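Latalex Help > Robot arms and automation

Linkage gripper or straight-rail gripper for pulling drive caddies? And which controller?

Jummai Adeleke
posted 9 November 2020

Hi all, bit of a rush as I have to say yes or no on a loan unit soon.

I'm trying to get an arm to take 3.5 inch drives out of old office towers and put them back. Blue plastic caddies, the sort with a tab at each end that you pinch in, then slide the whole lot out. Easy by hand. Not easy with a gripper. Drive plus caddy comes to 508 g on my kitchen scales so weight isn't the problem, it's the pinching.

Got two grippers to choose from. The Vastex, which I've had on the arm so far, works on linkages. The Raltano (the loan one) has jaws that run on straight rails. Same sort of money. The Vastex opens wider and is a lot kinder if you bump it into something. The Raltano closes dead straight but it's a fat thing and I'm worried about getting it down inside the case.
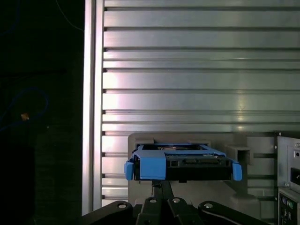
Reading time: 6 minutes

Drive at the mouth of the bay with the Vastex on it. Getting it lined up is the slow bit. The view from the wrist camera is decent until I've got hold of the caddy, and then the caddy IS the view. I can see the connectors on the drive fine, can see a bit of the grey plastic round the opening, can't see whether the edge of the caddy is going to clear it. So I end up nudging and hoping.

What I've tried:

Plain rubber pads on the fingers. Grip well but they grab the tabs and twist them instead of squeezing.
Bare fingers. Slip off now and then.
Thin foam tape. Best so far, wears out stupidly quickly.
Coming in tilted a bit. Good for clearing the cables, bad for going in straight.

The thing that's really annoying me is that the fingertips don't stay at the same height as they close. I set up over the tabs with the gripper open, close it, and the tips have moved along by 2 mm or so by the time they touch. Enough to ride off the end of the tab. If I start too close to make up for it I hit the housing. Is that just how linkage grippers are or is mine worn? It was bought used.

Second thing is controllers. I can jog from the pendant, or use the handheld one. I've also been offered a Messina desk puck, one of those you push and twist. Handheld is far quicker for getting roughly there. For the last bit into the bay I over-shoot with it, then over-correct, then swear. Pendant is precise and so slow I lose the will to live. Never used a puck. 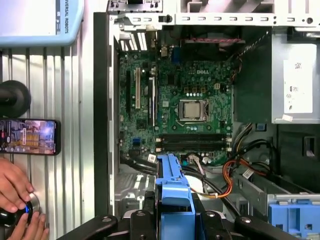

Category: Grippers and end effectors

That's the sort of space I've got to work in. Tower open, gripper coming in at the blue latch, wires looping about everywhere near it. The phone's there showing a camera view and I do look at it a lot, probably more than I should. The hands are on the handheld.

So, questions really:

1. Does a straight-rail gripper fix the moving fingertip thing, and is it worth putting up with the size?
2. Puck, handheld or pendant for the last bit?
3. Anyone put a second camera somewhere useful for this? Where?

Not fussed about speed. It doesn't have to do it on its own either, someone will be driving. I just want it repeatable enough that I'm not snapping tabs. I've got a limited stock of caddies and they're brittle.

Thanks in advance, sorry for the splurge.

benchmonkey_leeds

It isn't worn, or at least not from what you describe. A linkage keeps the fingertips parallel but they swing through an arc as they come together. So the tips travel outwards or back along the gripper's own length while closing. All of them do it to some extent. Measure it and you can plan for it.

What I do. Clamp a steel rule upright in a vice next to the fingers, arm still, gripper wide open. Close it in small steps and write down where the tip is against the rule each time. Takes ten minutes with a cup of tea. You end up with a little table, opening on one side and tip position on the other. Then look up two lines of it: the opening you approach at, and the opening where you first touch the tabs. Difference between them is how far you need to back off or push in while closing.

Then the trick is, don't approach wide open! Pre-close until you've only just got clearance either side of the tabs, THEN go down. Most of the arc happens before you're anywhere near the plastic. The bit left over is tiny and your foam will probably hide it. I'd try that before spending a penny.

On the two grippers. I've had a Raltano on my bench for pulling battery trays. Closes lovely and straight, yes. But:

- the body is wide and stays wide all the way down, so anything deep in a case you end up making long fingers for it
- long fingers bend, so you've swapped one error for another
- if you catch the side of something it doesn't give at all. Brittle tabs plus no give = bin full of tabs

Where it wins is repeat work at one fixed opening. I did a run of 90 trays and 89 came out clean, and the other was me bumping the table. But the trays were in the open, nothing near them. Inside a tower with wires all round I wouldn't be so chirpy.

If it was me I'd keep the Vastex and change the fingertips. Get something printed or filed with a small step cut in it, so the tab sits in the step and can't ride off the end. Shallow. Deep ones snag when you let go. Stick a bit of thin rubber in the bottom of the step and leave the rest bare, that stops the twisting you're getting with the full pads.

Also check the force setting before you blame anything else. Turn it right down, then up a notch at a time on a scrap caddy until the tabs just give. Pinching harder than that does nothing for you.

Cables: just tie them back. Velcro strap, every time, before the arm goes anywhere near. Obviously with the machine unplugged. I pulled a power lead half out of a board once by hooking it on a finger hinge and didn't notice for two days.

Pallisade

get the raltano, linkages are rubbish for anything accurate. had one for a year and sold it. puck is ok

tomasz.w

Going to skip the grippers, benchmonkey has that covered and I agree with nearly all of it. Controllers and cameras though.

Controller first. I don't think you have to pick. Your overshoot on the handheld sounds like a scaling problem more than a device problem. If the software lets you set a speed scale, make yourself two settings, fast for getting over the case and something really slow for inside it, and put the switch on a button you can reach without letting go. Slow means slow. If it isn't a bit boring it's too fast.

Second, check which frame you're moving in. If you push forward and the arm goes forward relative to the table, that's no help when the gripper's tilted, because sliding into the bay then takes two or three directions at once and you'll fight it forever. Switch to tool frame so one push goes straight along the fingers. And if you can, lock the other axes for the final slide. Line up, lock, push. That was the biggest improvment for me by a long way.

Messina puck: I've used one for a fair while. Very good for small smooth moves. Bad points are that twist leaks into push until your hand learns it, which took me about a week, and you need a steady desk to put it on. If you like standing over the job with something in your hands it's a pain. I'd borrow before buying. With the slow setting and axis lock sorted I reckon you'd find the handheld does it.

Pendant I'd keep for one job only, the very last few steps when you're already lined up and want to creep. And keep it within arm's reach whatever you drive with, for the stop button.

Cameras. The wrist one can't help you once the caddy's in front of it, same for everyone. You want a second view square on to the SIDE of the bay opening, looking along the gap between caddy and housing. Low down, as low as the case lets you. A view from overhead looks useful and tells you almost nothing about whether you're square, I wasted ages on that. Cheap webcam on a bendy arm will do. Fix it down hard so it doesn't creep.

And watch your light. Shiny metal behind the job gives you big white patches and the camera darkens everything else to suit, so the slot goes black, which is just the part you need. Bit of matt black card propped over the shiny stuff sorts it. A small lamp pointing into the bay helps too. If there's an exposure lock, use it.

One more on the delay. If you're driving off a phone screen, wave your hand in front of the camera and see how late it shows up. If you can notice the lag at all then you'll over-correct, whatever controller you've got. Wired screen for the fine stuff. Could be half your swearing right there.

Jummai Adeleke

Brilliant, thank you both (and Pallisade, sort of).

Did the rule in the vice thing. Tip moves more than I thought wide open and hardly at all over the last part, so pre-closing it is. Tried it on a scrap caddy and it stayed on the tabs. Only done it a handful of times so not counting chickens.

Was in base frame the whole time. Didn't even know it was a setting. Feel a bit daft.

Haven't done the fingertips yet, going to file a pair from some spare ali and will put the sizes up here in December if they're any good. Sending the Raltano back I think. Still tempted by the puck if anyone near me has one to lend?

benchmonkey_leeds

Round the edges of that step off before you try it, filed ali is sharp and will score the tabs. Wet and dry paper, couple of minutes.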